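Handout 2 -- Wood, Glass and Light: Looking Closely at a Tabletop

*Surfaces and Small Objects, course notes. Reading: Valente, the chapter on grain. Bring a pencil!*

Last session we drew cloth. Now we get to my favorite subject of the whole course, the plain wooden table, and I promise there is far more going on in it than you'd think. Janaka Ekanayake asked whether a tabletop is "background." Draw one for an hour and see how you feel about that question!

**Grain**

Start with direction. Grain lines seldom run straight for long; they bend, bunch up into bands and drift apart again. Follow one line with your finger before you draw any of them. Then squint, find the palest patch, and leave the paper bare there. A satin finish spreads the light from a window or lamp into a wide soft band, and the lines inside that band go faint (they don't stop, so pick them up again on the other side).

**Tinted glass**

A faceted cup is a lovely thing to put on pale wood. Each facet gets its own tone, and amber glass warms whatever you see through it. Block in the wood first, then the cup -- the color is much easier to judge that way. 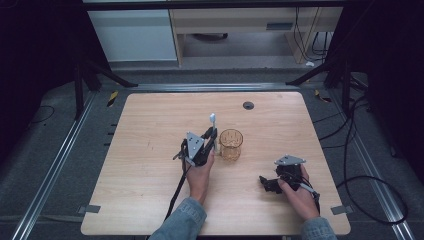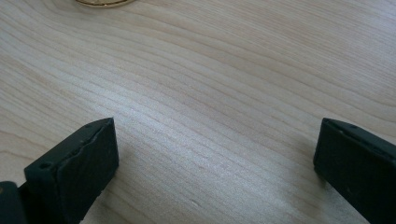
*Pale wood grain in both views; the amber-tinted cup is in the first.*

**Small marks**

Scuffs and nicks are worth keeping. One small light nick in the right place tells the eye that the surface is flat and hard. Kamrul Majumder drew nothing but scratches for his December sheet and it was a joy to look at.

**Exercise**

1. Choose a bare piece of tabletop no bigger than your hand. Draw only the grain, 24 lines at most.
2. Stand a glass on it, off center. Draw the rim as an ellipse before you touch the facets.
3. Add one thin white object beside the glass and compare its white with the lightest part of the wood. They won't match!

Use the smooth Stinow paper if you have it. Sheets go in the tray outside room 656, with your name on the back.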